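Do Dark Tabletops Need All That Oil?

I have read a lot of advice on looking after dark work surfaces, and most of it seems to have been written by people with oil to sell. The Skimdale leaflet that came with my last bottle wanted a fresh coat every 3 weeks. I did that for one winter. The table looked greasy, picked up lint from every dish towel in the house, and stained exactly as easily as before.

So I quit, and started testing the usual tricks on the old bench in the utility room.

Vinegar and water: fine on glass, a bad idea on any stone that can etch. Try it on the underside first. I have one dull ring that will outlive me.

Baking soda paste: it lifts tea marks if you leave it on for an hour. It also leaves a white haze on a matte finish, and you'll be rinsing that off until supper.

Magic sponges: these are very fine sandpaper. On a flat black top they make a shiny patch, and there's no rubbing the shine back out. Carncombe sells one "for dark finishes" that looked and felt the same to me as the cheap kind, at twice the price.

Plain dish soap, a few drops in a bowl of warm water, wiped on with one cloth and dried with another. Dull advice, I know - it beat everything else I tried. 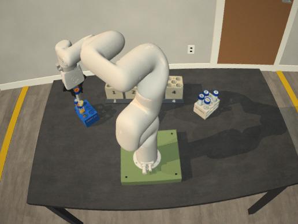

Does a matte top need a sealer as well?
It depends on what it's made of. Factory-finished tops mostly don't, and sealer will just sit on them and go streaky. For bare stone, leave a few drops of water on it for ten minutes; if they leave a dark spot, seal it.

Scratches are another matter. Wax crayons hide the light ones for a month or so, then the wax collects dirt and the scratch comes back darker. If you must sand, and the top is solid all the way through, start at 800 grit and go slowly. On anything with a thin surface layer, leave it alone.

Felt pads under heavy things are worth the money - the stick-on kind from the hardware store will do. Check them in November when you're stuck indoors anyway, and replace any that have gone hard.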